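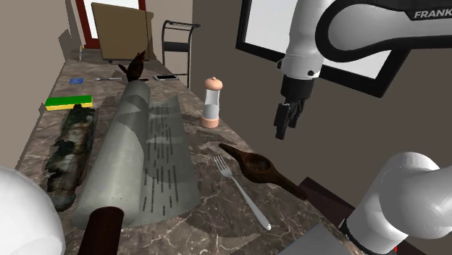 *Counter cell in the simulator, arm over the worktop, gripper open.*

# Mirnska counter cell: setup and care notes

Last checked: 2018-01-20, by Jong-dae Ham

This file is for the person who starts the simulated cell or repairs it after a bad change. The training scripts are in another folder and have their own README.

## What is in the cell

One white arm with a black two-finger gripper, mounted at a marble counter. The objects include a rolling pin, a fork, a ladle, a pepper grinder and a sponge. The phone and the pen stay at the far end. The room behind is only background and has no collision shapes, except the black chair.

## Start

1. Load the room first, then the arm. In the other order the base sinks into the counter.
2. Send the arm to its home pose with open fingers.
3. Let the objects settle for 2 seconds before you record.
4. Compare the camera view with the picture in this file.

The seed for the standard layout is 629. Please do not change it in the shared config — make a copy.

## Known problems

- **Rolling pin.** It can roll slowly when friction is too low. Set the friction again after each update of the Festovari object pack.
- **Thin sheet under the pin.** It is the heaviest part for the solver. If the cell runs slow, reduce the sheet mesh before you touch anything else.
- **Gripper shakes when closed.** Finger damping went back to default. Restore it from `gripper.yaml`.
- **Fork.** The tines go through the counter in nearly 12 percent of resets. Open since October.

## After a repair

Run the reset test eight times and save the log under `checks/`. Write your name in the first line of the log.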